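How to Clean a White Tabletop

By Tanner Dhillon

White tabletops show everything: pen marks, cup rings, glue from old labels. Most of it comes off with dish soap and some patience. Set aside 18 minutes for a full clean.

What you need

Dish soap
Baking soda
Rubbing alcohol
Two soft cloths
A plastic scraper

Step 1. Wipe off the dust

Go over the whole surface with a dry cloth first. Grit left on the table will scratch it once you start rubbing. Work from the back edge toward you.

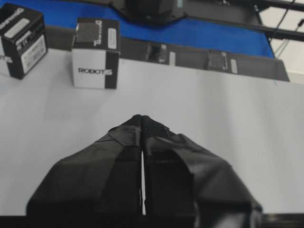
Step 2. Wash with soap

Mix a teaspoon of dish soap into a quart of warm water. Wring the cloth out well — water that sits in a seam can lift the edge. Rinse with plain water and dry right away.

Step 3. Treat the stains

For coffee and tea, make a paste of baking soda and water, spread it on and leave it for 8 minutes. Wipe gently. Don't scrub in circles, which leaves dull spots on a glossy finish.

For ink, put a little rubbing alcohol on a cloth and dab. Test it under the edge first.

Step 4. Remove sticky residue

Lay a warm, damp cloth over the spot for six minutes, then push the scraper along nearly flat. Repeat if needed. Old tape glue may take three or four rounds.

Let the table dry fully before you put boxes back on it. Printed cardboard can leave color on a damp surface.

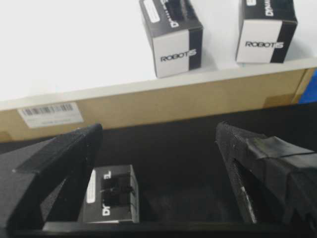

ROBOTIS boxes on a white tabletop.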